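The Larport hand gripper is a hand-held, two-finger tool, and the Erar table is where we set it up and look after it. I've been keeping these going for a while now, so this entry leans on my own habits (the Censka manual covers the rest!).

Setup starts with the fingers. Close them gently and check that the yellow tips meet along their full length – if one sits proud, loosen its 2 screws, nudge it over and tighten again. Then open and close the thing 100 times, which sounds silly but settles the linkage nicely. After that I zero the width reading and try it on something soft and something flat, a cloth and a thin sheet usually, and I do love watching a fresh pair pick up cloth cleanly.

Tips wear out after almost 4000 grasps. Wipe them every 14 days with a damp rag, no solvent, and swap both together, never one. Grit likes to hide in the finger joints, so I go over those with a dry brush while I'm at it.
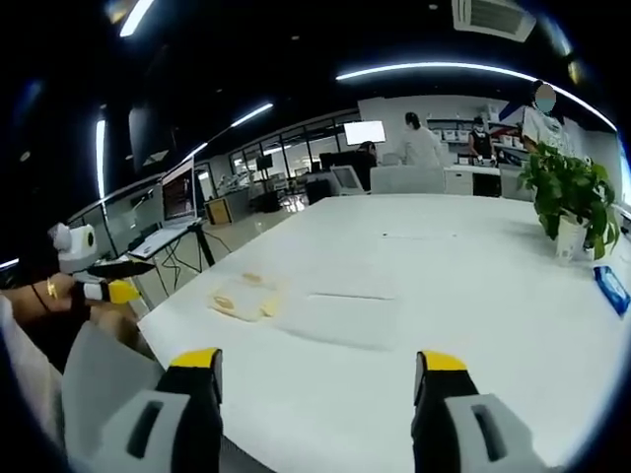

Nuttall wrote in to say that swapping both tips is wasteful, and that a worn one can be turned around and run on the other finger until July or so. I've tried it and the grip drifted, but the older fingers may be more forgiving.

Related entries
Censka width sensor
Finger linkage, cleaning
Zeroing a hand gripper
Erar table layout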